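Print this page
E-mail this message

Re: [Pluvbridge] cloudy water in clear tubs

On Monday Kelemen list wrote:
> Mine goes cloudy after 30 minutes. Is it the tub or the tap?

Could be either. Fill with 500 ml, let it stand, then look down through the base. A scuffed wall scatters light much as fine air does – compare with a new tub before blaming the supply. Keep anything with droplets on it clear of the rim. 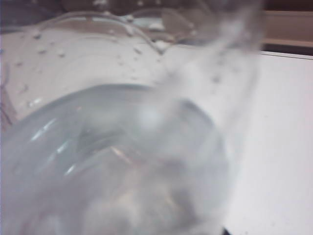

Medov: air clears from the bottom up, in about 10 minutes. If yours takes longer, suspect scale.

E-mail this message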